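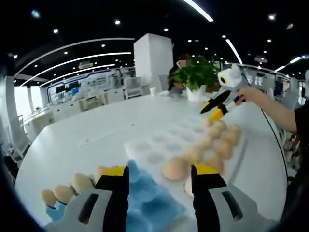

Myklebust asked at the first review why the fingers could not simply be made stiffer, so that every egg was held the same way each time. The answer takes up most of this report. A stiff finger holds position well but turns a small closing error into a large contact force, and a shell has very little tolerance for force at a point.

1. Scope

The project was to build a pair of hand-held grippers in the shared workshop at Bidstead and to use them for moving hen's eggs between a tray and a carton. The grippers are held and closed by a person. The arm that will eventually carry the same fingers is a separate project and is not covered. Work began in October.

2. Fingers and pads

Each gripper has two fingers with a yellow pad at the tip. The first pads were hard and flat. They gripped well on the blunt end of an egg and badly on the side, where contact was reduced to a narrow line. The second version is softer and 2 mm thicker, and it spreads the load over a wider patch.

The pads are glued, not screwed. Screws were tried and rejected, as the heads stood proud of the surface once the pad was compressed. The glue needs a full night to set. One pad came off early in testing when this was ignored.

3. Closing mechanism

The fingers close in parallel on a pair of short rails. The rails were cut by hand and needed a good deal of filing before both sides ran freely. Remaining play at the tip is 2 mm with the fingers fully open and less when they are closed. It makes the tips wander slightly on approach but has no effect once both pads are touching the shell.

A stop limits how far the fingers can close. It was set using the smallest egg in the first batch, which was a mistake: the larger eggs meet the pads well before the stop and depend on the operator's hand. A spring was added between the trigger and the rails so that extra hand pressure is taken up by the spring. The spring came from the Valtico parts drawer and its rating is not known. It was chosen by feel.

4. Trials

Trials covered both directions, tray to carton and carton to tray. The round cups of the tray were the easier of the two. An egg in a cup stands clear enough for the pads to reach its widest part if its neighbours are absent. Where eggs are packed together, the finger has to pass between two shells, and the outer edge of the finger touches the neighbour before the pads are in place.

The foam carton gives under load. An egg set down slightly off centre tends to roll into its hollow, which helps, but the operator gets little feedback on when to let go. Releasing too early was the most common error.

A total of 65 transfers was logged with the soft pads and the spring fitted. Transfers made before that are left out, as the fingers were changed several times between them.

5. Open points

The finger is too wide for close-packed eggs. A narrower tip has been drawn up under the name Drarkotard but not made. The spring should be replaced with one of known rating, and the cable needs a clip near the handle — it pulls on the housing when the wrist is turned.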